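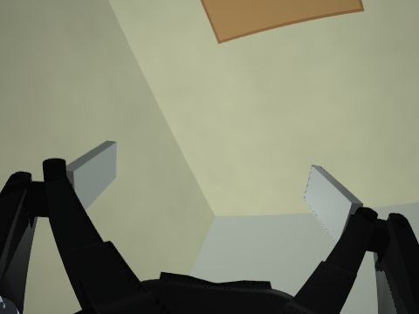
Someone in last week's group asked whether a short film needs a three-act shape at all. No, but you should be able to say what you used instead. Notes below for those who missed it.

Short Film Workshop – handout 4, the first cut. Bring this in April, we go back to it.

Watch before class: Korkent (festival cut, not the long one). Then Unport if you've time. Both open late, well after the story has started. Write down the first line of dialogue in each and where it falls. 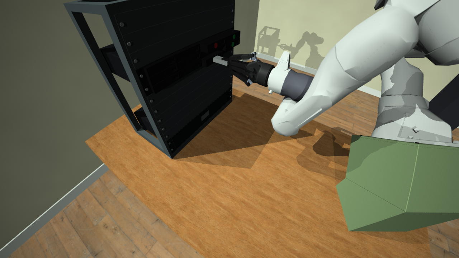 Reading time: 3 minutes

Assembly first. Everything in script order, no trimming, no music. It will be too long and dull – fine. Watch it once right through with your hands off the keyboard. Then take out the openning shot and see if anyone misses it.

Sound: room tone for every location. Hold 2 frames of picture after a line before you cut, then try none. Listen to the diffrence with your eyes shut.
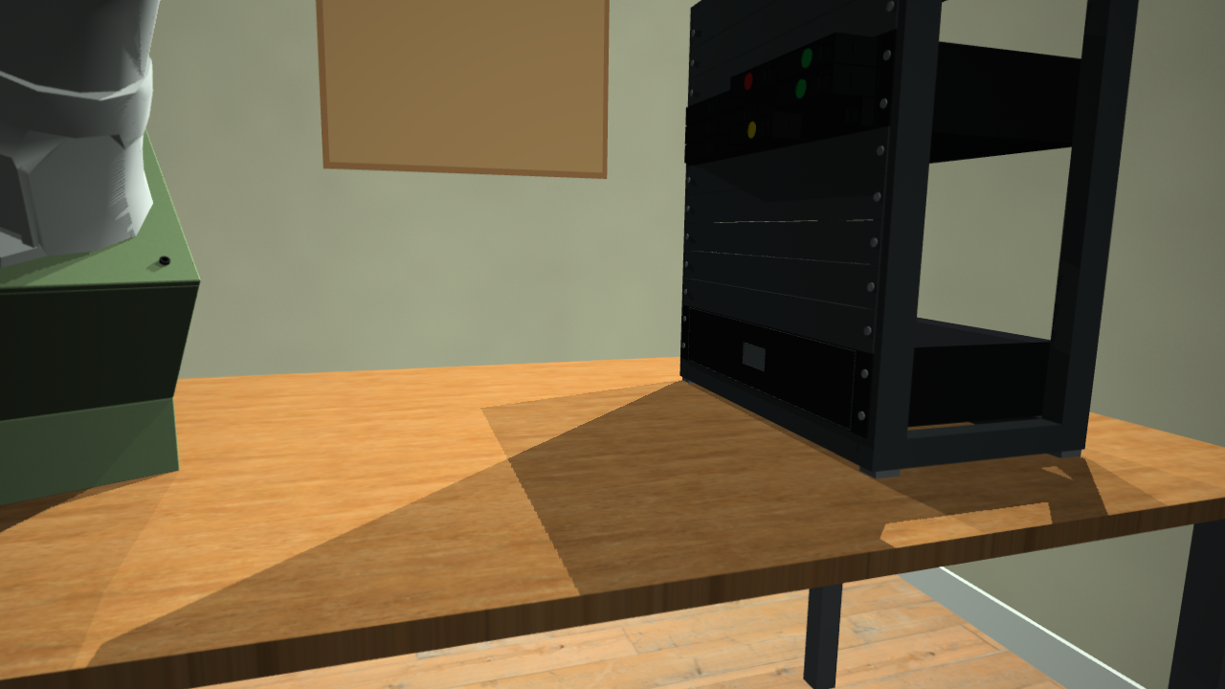 Directors' statements

Max 400 words. Say what the film is about, why you, why now. Leave out the equipment. Mertens went in with a statement of 523 and was sent back for it, so count.

Akideo is on the reading list for the sound week, skim it. 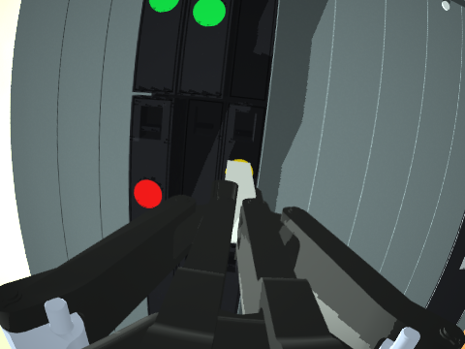
One reader of these notes wrote in that festivals only watch the opening anyway, so why fuss over the ending. Some may do. Juries don't – cut the ending properly.

Next week: credits, subtitles, export settings. Bring a drive.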